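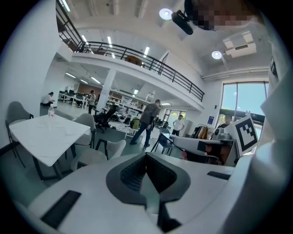
Osta shell chair, grey
Reviewed by Clotilde Boyer, 9/15/22

We bought 8 of these in April for the shared tables in our open-plan office. Assembly is easy enough, but the screws for the legs come in one bag with no spares, and one chair was a screw short. Osta posted the missing one within 3 days.

The seat is comfortable for a morning's work. After that I want a cushion. The back gives a little when you lean on it.

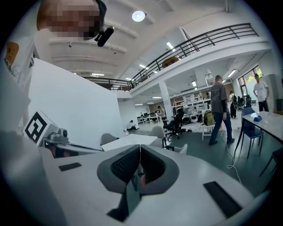 They tuck in well at a plain rectangular table and are light enough to lift with one hand. Grey hides scuffs better than the white Daneo chairs I had in my last job. Feet are noisy on a hard floor, so buy felt pads. Four stars.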